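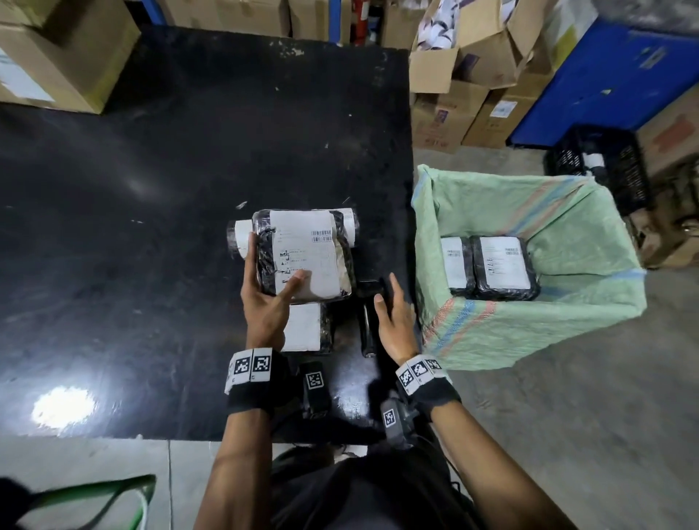

Entered by: Cell Maintenance, Pamwood Packing Hall
Date of entry: 11 April 2026

Subject: Skarnine sorting cell, table surface and wrist tags

The cell was released for hand sorting at the black table after the tag check. Parcels in black wrap with white shipping labels are being used, and the sack stands to the right of the table as laid out in the January floor plan.

Wrist tags. Both straps carry the current tag set. Tag faces are to be wiped with a dry cloth before each session. The left strap was replaced under work order 228; the old strap had stretched and is not to be returned to the drawer.

Table surface. The gloss finish is scuffed and scratched, and it still throws back a bright spot from the overhead light. Tracking dropped out 4 times in the first 200 picks, on each occasion with a hand low over the table. A matte sheet has been requested from Traren. Until it is fitted, the lamp above station 2 is to remain off during calibration.

Gripper. Cables to be inspected at the connector end for wear. No fault found at this entry. The Adjei mount was tightened and marked with paint.

Open items: matte sheet; spare strap for the right wrist; repeat of the tracking run with the lamp off, results to be entered on the next page.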